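Monday, March 13, 2023

Sovham workshop, back bench

Carried on with the airflow job for the Brulness drying cupboard. Henok wants a fan setting we can leave running through the day without the paper samples lifting off the racks. Last week's notes are in Áine's book, not this one, so anything before today look there.

Tissue test

Cut strips from the Cunine tissue and taped them along the edge of the rack, one end only. Low speed: strips move a little at the near end and hang still at the far end. Medium: all of them moving. High: two came off, tape and all. The tape is the old roll from the drawer and I don't trust it. Repeat with the new roll before reading anything into the high speed result.

Arash asked if we could angle the fan up and bounce the air off the wall. Tried it for an hour before lunch. The far strips did better and the near ones did worse. Going back to straight on for now.

Weights

Weighed the test stack at the start, 1775 g with the tray. Tray alone is 460 g. Next weighing tomorrow morning, same scale, and please leave the scale where it is – it drifts when it gets moved and I lose half an hour letting it settle.

Nabila pointed out that the tray was wiped down with a damp cloth on Friday and may have gone on the scale before it was fully dry. Will weigh it again empty when the stack comes off.

Noise

Essam says he can hear the fan from the front office with the door shut. I put a folded towel under the base and he says it helped. I can't tell any difference at the bench. There is a rattle on medium that goes away if you press on the guard, so probably a loose clip. Check all the clips before the next long run.

Fan position

Settled on the gray stand fan, set next to the table. The Gaber one is back on the shelf, its cord is too short to reach without the extension. Marked the floor with masking tape where the base goes. If you move it to sweep, put it back on the marks.

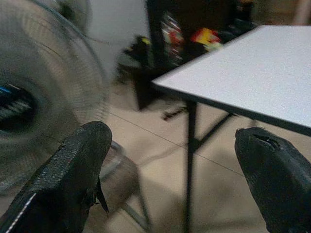

To do

New tape, then repeat the strips on high
Weigh tray empty
Clips on the guard
Ask Henok if he needs the 3 hour readings or only start and end
Order more tissue, we are down to the last pack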